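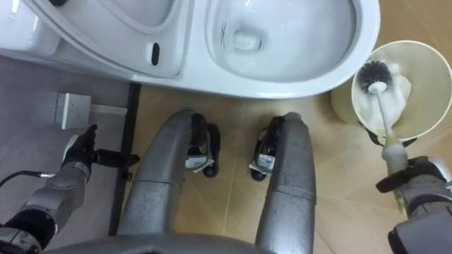 One reader wrote to ask why a cloud chamber built on the kitchen table, following our May instructions, showed a fine rain and no particle tracks at all. The same question has reached us in several forms. The guidance that follows replaces the earlier page.

January 5, 2020
By the Skornance Home Science Desk

A cloud chamber makes the paths of charged particles visible as thin white trails. Many of these particles begin high in the atmosphere, and they pass through every home at all hours. The equipment is simple, but the details matter, and most failures come from a small fault in the build.

Choosing the container

Select a clear tank with straight sides, roughly eight inches deep. A small glass or plastic fish tank is suitable. Curved jars will work but distort the view. Check that the rim is flat by standing the tank upside down on a counter and looking for gaps. Our first test tank, a Plonent, had a raised seam on one corner, and this had to be sealed with modeling clay before the chamber would hold its vapor.

Fixing the felt

Line the inside bottom of the tank with felt, since this end will become the top. Use magnets or wire to hold it. Many glues soften in alcohol and will let the felt drop in the middle of a session.

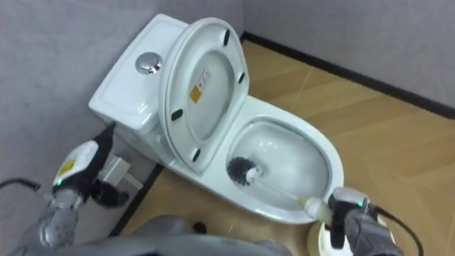 The felt should be soaked until it is wet all over but does not drip. Pour off any excess before the tank is turned over. Use isopropyl alcohol of the highest strength sold at the pharmacy. The common rubbing grade contains too much water and is the usual cause of a chamber that shows nothing.

Preparing the cold plate

A flat metal sheet, painted matte black or covered with black tape, forms the floor of the chamber. Set it directly on a level bed of dry ice in a shallow foam tray. A baking sheet is acceptable if it does not warp in the cold. Crushed dry ice gives better contact than whole blocks.

Handle dry ice with insulated gloves and never store it in a sealed container. Work with the windows open, and keep all flames and heaters away from the alcohol. Children should watch with an adult in charge of the table.

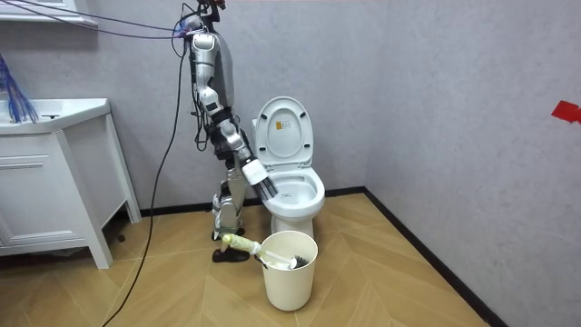
Humanoid robot with a scrub brush beside the toilet.

Lighting

Place a bright, narrow flashlight at the side of the tank, aimed low across the metal plate. Switch off the room lights. The active layer is thin and sits just above the plate, so a beam that is too high will light only the falling mist.

Allow the chamber to settle for ten to fifteen minutes. Mist appears first. Tracks follow once the layer near the plate is cold enough – short, thick trails are often alpha particles from traces of radon in the air, while long, straight ones are frequently muons.

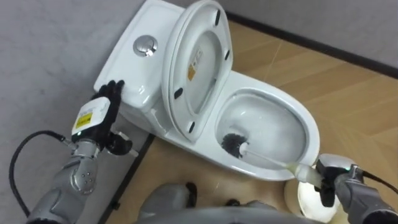
Cleaning and storage

Let the remaining dry ice turn to gas in an open tray, outdoors or in a well-aired room. Do not put it in a sink or drain. Remove the felt and dry it outside, away from any flame. Wipe the plate with a soft cloth, as scratches in the black surface catch the light and may be mistaken for tracks.

This site uses cookies to remember your settings. By continuing to read, you accept their use.

Comments (39)

Reader in Brumwood
The clay seal solved it for us. We had tracks on the second attempt.

Reader in Forsberg
Would a black ceramic tile serve in place of the metal sheet?

Skornance Home Science Desk
Metal is advised. Tile carries heat away too slowly.

Reader
Please add a note on static. Rubbing the top of our plastic tank with a wool sock made the trails much clearer.

Show older comments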